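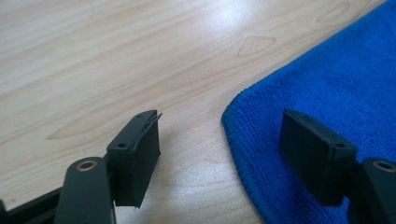 Wiping and folding on a pale wood-grain table: choice of cloth and cleaning routine

Student project report, Drurkport
Submitted 26th August

1. Purpose

The project looked at a small household job, the wiping down of a table after use, and asked which cloth and which routine left the fewest marks on a pale, slightly glossy top. A second question was how the cloth should be folded between passes. The work was carried out in July in the shared workroom at Drurkport.

2. Materials

The table has a light wood-grain surface with a smooth finish. Crumbs and pale dust are hard to see against the grain, and smears show only where light falls on them at a low angle. For this reason all checks were made from the window side, with the ceiling lights off.

Three cloths were compared:

Cloth A: blue microfibre towel, looped pile, hemmed edge
Cloth B: Daza cotton tea towel, flat weave
Cloth C: Wemton cellulose sponge cloth

The cleaning liquid was Gresadeck surface soap, diluted in tap water. Each batch used 3 ml of soap in 300 ml of water. Cloths were washed without softener before first use, as softener leaves a film on the fibres and reduces the amount of water they take up.

3. Method

Dried tea was used as the test mark. It was applied with a spoon and left for 15 minutes. The cloth was dampened with the soap mixture, wrung out by hand and folded into quarters. The table was then wiped in straight, overlapping strokes along the grain, starting at the far edge. After each full pass the cloth was refolded to bring a clean face to the outside. A final pass was made with a dry part of the same cloth.

Between trials the cloth was opened out flat on the table and inspected on both sides for crumbs caught in the pile or under the hem. It was then gathered up and folded again.

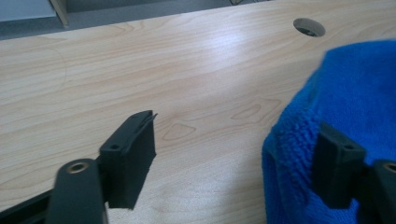

Folding took more care than expected. A thick looped towel does not hold a crease well, and a corner that has turned under makes a ridge which lifts the rest of the cloth off the surface. The corners were therefore pulled out before each fold. The flat cotton cloth did not have this problem.

4. Results

Cloth A removed the tea marks in the fewest passes and left no smears visible at a low angle. It did hold on to crumbs, and had to be shaken out over the bin after every trial. Cloth B moved part of the liquid around before taking it up, and left faint streaks that went away with a second dry pass. Cloth C took up the most liquid but could not be used for the dry finish.

5. Limits

Only one table was used. Pressure was not measured and will have varied between trials. A batch of 200 ml was tried on the first day and found too small to finish a full set, so those trials were left out.

6. Recommendation

Use the looped microfibre towel for daily wiping, folded in quarters with the hem to the inside. Sweep loose crumbs off first — the pile picks them up and carries them back over the table. Keep the cotton cloth for drying. Wash both cloths separately from anything that sheds lint.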